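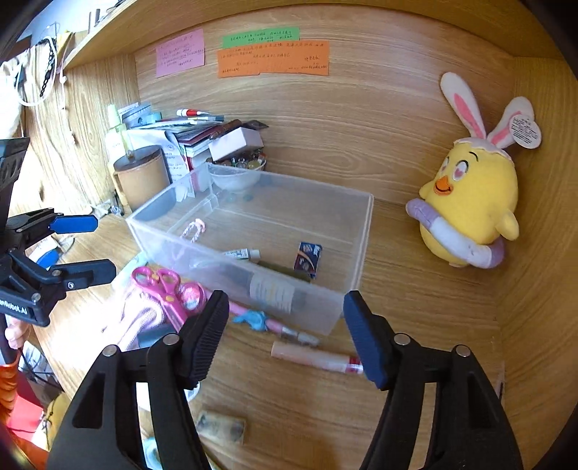
Ullulby Residence: Desk and Storage Program
Progress report to the Skasberg Fund, 21st October

Work on the study rooms continued through the reporting period. Desk tidying has been completed in 18 rooms, and 492 items have been sorted and entered in the Garudeck inventory. The approved budget stands at $1,104, of which $864 has been spent, mainly on clear plastic storage boxes.

Small items such as tubes, bottles and cartons are assigned to the box on each desktop. Scissors and pens are to be kept within reach at the front. Books and papers are stacked along the back of the cubby. Toys and other personal items remain on the desk at the resident's choice.

Two matters are outstanding. Many desks still hold loose papers that residents have not reviewed, and the boxes have no lids or labels on order. Negin Mazandarani will submit a label request within the remaining budget. Guoqing Feng will inspect the Tang wing next and report any desks where a second box is needed.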